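How to Arrange a Basket of Artificial Fruit

Most styling guides tell you to buy more fruit. I don't buy it. A shop display needs one basket, a handful of pieces and some patience, and the 800-word supplier leaflets can stay in the drawer.

Start with the basket. Open mesh gets sold as "airy," which I always took for sales talk, but it does let the lower pieces show. Put it on a plain surface and add the round fruit first: apples, an orange, a peach. Keep the grapes out for now.
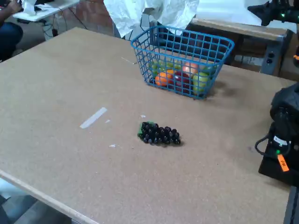
Next, decide what goes in last. Grapes and bananas are the awkward ones. The usual advice is to drape grapes over the rim, and I have yet to see that survive a busy afternoon. Lay the long pieces next to each other on the table first and see if you even like them together. Dark grapes beside yellow can look heavy.

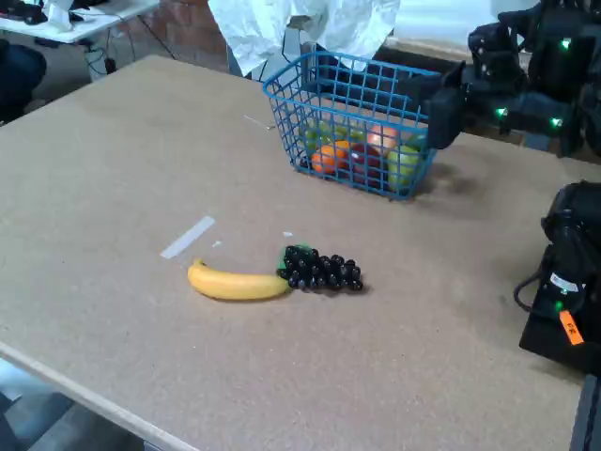

Banana and grapes side by side, with the basket behind.

If you don't like the pair, leave one out. The Prernero catalog lists 2,836 artificial stems and fruits and would love you to use them all. Ignore it.

Now check the color. Two greens next to each other turn into one lump from across the room, whatever the color-wheel people claim. Split them up and put something red or orange between them. Step back and look through the side of the mesh as well as over the top.

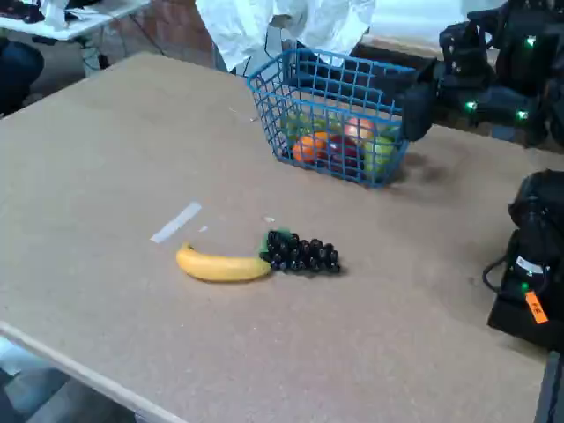 Grellwood Display Club: Tabletop Section

Stop once the round fruit fills the basket snugly. Skip the glue, and skip the spray shine too. I tried the Cleltness one in June and wiped it off the same evening. A dry cloth does the job.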